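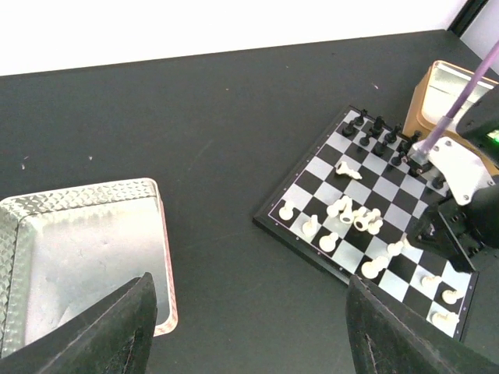 The Matter of the Lytvynenko Bequest

The Office of Unclaimed Estates at Gridholm received the Lytvynenko file in January, in a box that had once held oranges. It was assigned to Larysa Antoniuk, Senior Examiner, who signed for it and placed it on the shelf reserved for matters without heirs.

The rules of the Office were plain. An estate was to be advertised for 18 weeks. If no person came forward, the property passed to the town in which the deceased had lived. The difficulty in the present case was that the deceased had lived in two. His house stood on the boundary between Skiltley and Zikcombe, with the kitchen in one and the bedroom in the other, and he had paid his taxes to each in alternate years.

Both towns filed claims. Skiltley argued that a man lives where he eats. Zikcombe replied, in a letter of four pages, that a man lives where he sleeps, and enclosed a drawing of the bed.

Ms. Antoniuk traveled to the house to make the required inspection. The door was opened by a neighbor, Nhyira Gbeho, who had been feeding the cat and wished to know whether she should continue. The Examiner stated that she had no authority over the cat. She then asked what it ate, and wrote the answer down.

The contents were modest. There were coats, a radio, a drawer of string, and 569 letters tied in bundles. All were in the same hand, and all began with the same greeting. They had been sent by a woman abroad with whom the deceased had played chess by mail for most of his adult life. The moves took up one line of each letter. The remainder concerned the weather, her knees, the price of butter, and a brother she had not forgiven.

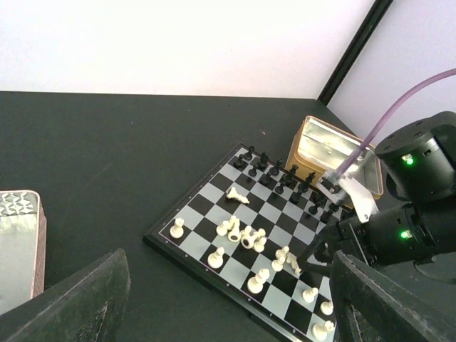

Black pieces along the far side of the board.

"He read me the parts about the brother," said Ms. Gbeho. "I always took the brother's side."

The Examiner asked whether a return address was known. Ms. Gbeho said that it was on every envelope. This proved to be correct.

Under Section 4 of the rules, a person named in the papers of the deceased must be notified in writing before any claim is decided. Ms. Antoniuk prepared the standard notice that evening at the kitchen table, which was in Skiltley. She gave the name of the deceased, the number of the file, and the period allowed for reply. The form provided a space marked Additional Remarks, which examiners were advised to leave blank.

She untied the last bundle and found the most recent letter. It ended with a move, and with a question about whether his roof had held through the winter.

Ms. Antoniuk went upstairs and looked at the ceiling. There was a stain above the bed — old, brown at the edges. She returned to the table and took up her pen.

"The roof has held," she wrote. "The cat is being fed."

She considered the notice for some time. Then she asked Ms. Gbeho whether she knew how the pieces moved.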